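Call for participants: help us write plain rules for robots that handle packaging

Norkent Working Group on Safe Handling
Posted September 15, 2025

If you have ever stood next to a robot arm and wondered who decided how close you were allowed to stand, we would love to hear from you. We are looking for 19 people to join a reading and testing panel for the Norkent Handling Guide, a set of good-practice rules for shops and small warehouses that use robots to pick up, hold and sort light packaging. You don't need to be an engineer. In fact we have plenty of those already (we are very fond of them), and what we need now is people who will read a rule out loud and tell us they have no idea what it means.

The first draft of the guide went out in August to a small circle of readers and came back with 404 comments, a good many of them about the same few pages. Marjan Naseri has read every one and sorted them by chapter, and the panel will be working from her list. Chapter 2, on grip and release, needs the most love.
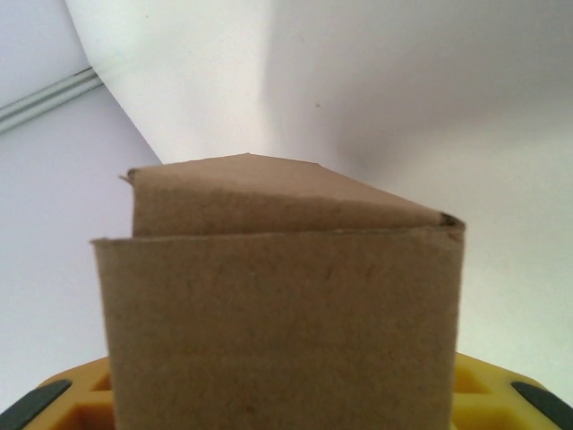 Grip rules are harder to write than they look, and we would like you to know that before you sign up. The draft says that a robot should hold an item "securely and without damage," and everybody nods at that until they have to apply it to something real. Take a bent piece of brown corrugated board with a slanted top, a little torn tab sticking out at one end and a crumpled corner at the other. Is that damage, and if so, how should an operator record it when there is no note of what the piece was like beforehand? Should a torn tab be trimmed before the item goes anywhere near the gripper pads? We have gone back and forth on this for weeks, and Ottilie Oberholzer, who is editing the chapter, has very kindly kept all of our versions.

What you would be doing

Panel members read one chapter at a time at home and send us notes in whatever shape suits you – a marked-up printout is fine, and so is a long rambling email. You would also come to two working sessions at our Flillby site, where you will watch handling trials from behind the marked line and try out our checklists for starting up, stopping and clearing a stuck item. Operators run the robots, and panel members are not asked to reach into the work area at any point.

Who we'd like to hear from

Anyone over 18 who reads English comfortably. We are especially short of people who pack or unpack boxes for a living, people who have trained new staff, and people who have had to follow a safety sheet written by somebody who plainly never did the job. If you use a wheelchair or hearing aids, please do apply, as the chapter on warning signals badly needs you. Current employees of Imisard can't take part because Imisard supplies some of our test equipment.

Practical things

Travel to Flillby is paid back, lunch is provided at both sessions, and there is a modest fee for your reading time, which we will set out in writing before you agree to anything. You can leave the panel whenever you like and keep the fee for the chapters you have read. Panel members are thanked by name in the finished guide unless they would prefer not to be.

How to apply

Write a few lines about yourself and any work you have done with packaging or machines, and address them to Emília Brabec, Panel Desk, Norkent, quoting reference 1703. No résumé needed. Pejman Azimi will call you back for a short chat, mostly to answer your questions and find out which chapters interest you.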